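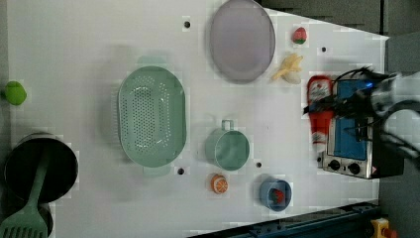 Serra arm over the play kitchen set, oven at the right and colander in the middle

Is the Serra task pack worth $572 if I mostly want tidy-up jobs?

Damir Vasić
Posted in Home Robotics, Kits and Add-ons

Hi all, hoping someone who's had the Serra arm longer than me can talk me into or out of something. I've had the base kit since June and I'm really enjoying it, more than I thought I would. Rirnerel sell a task pack for it (their software side, a set of ready-made routines plus the wrist mount) and the price at the moment is $572, which is a fair whack on top of what the arm cost me.

What I want it to do is clear a table of kids' kitchen toys. Plate, mug, banana, strawberry, the ketchup bottle, all that sort of gear. My daughter's set has a little toaster oven as well, with a blue glass door and two black knobs, and I'd love to get the arm opening that one day, but I'd be happy with plain pick up and put away for now.

My own routines do okay on the round fruit. The big stuff is where I come unstuck. The mint green colander has a wide sloping rim and the gripper can't seem to decide where to grab it, and the oval plate is so flat to the table that the fingers just shove it along. The cables also loop over the top of the oven if I park the arm on that side, and I'm nervous about them catching.

So does the pack help with flat things and wide things? And do I need to rearrange the table, or will it cope with a proper mess? I don't mind a bit of fiddling on a Saturday but I'm not a programmer by any stretch.

Cheers!

Hrvoje Kneževič
Marked as helpful by 37 people

I bought the pack last year and I've still got it running, so here goes. Short version, yes for your mug and fruit and bottle, and a bit of a maybe for the plate.

The routines in the pack are grouped by shape. Mugs and cups are the best of the lot. It goes for the wall of the cup with one finger inside, and it's good even if something's sitting in there (mine always has a toy tomato in it and it comes along for the ride). Bottles lying on their side are fine too. Fruit you've got working already, so you won't notice much change there, although the peeled banana is a funny shape and I had to slow the close speed right down for it.

Colanders - use the tab handles! There's an option called edge grasp and you can point it at a handle in place of the rim. With the colander lying lengthways to the arm I get it nearly every time. Sideways I had more trouble, and I ended up turning the wrist limit off, which support at Rirnerel said was okay on the newer base.

The plate I never got working to my satisfaction. Flat plates need something under the rim. I stuck a strip of felt on the table where mine gets put down and that gave the fingers just enough of a gap. It's a cheat and I'm not ashamed of it.

On the mess question, it'll cope with things spread out over the whole top, as long as they're not touching. Anything leaning in a pot is hard. I had a slotted spatula standing in the black pot and it kept wanting to pick up both as one object. I lay the spatula down flat now.

For the cables, buy the clips. They're $28 for a bag and they go along the arm so the slack stays up high. I'd do that before you spend another cent, whatever you decide about the pack. And keep the stop button at the near edge of the table where you can whack it without reaching across.

One gripe, the oven door. The pack says it does hinged doors. Mine does the door on the bigger toy fridge and not the little oven. I've written to them twice.

plirnberg_pete

dont bother, get a second hand one. Theres a bloke at the Livinitz swap meet who had 4 of the wrist mounts and the software licence transfers for a fee. Check the colour of the connector, the grey ones are old and won't fit.

Damir Vasić

Thanks Hrvoje, that's exactly what I was after. Clips ordered, and I had a go with the felt trick using an old placemat cut up. The plate came up on the second try and then I dropped it putting it down, but I'm calling that progress! Pete, does the fee get paid to Rirnerel or to the seller?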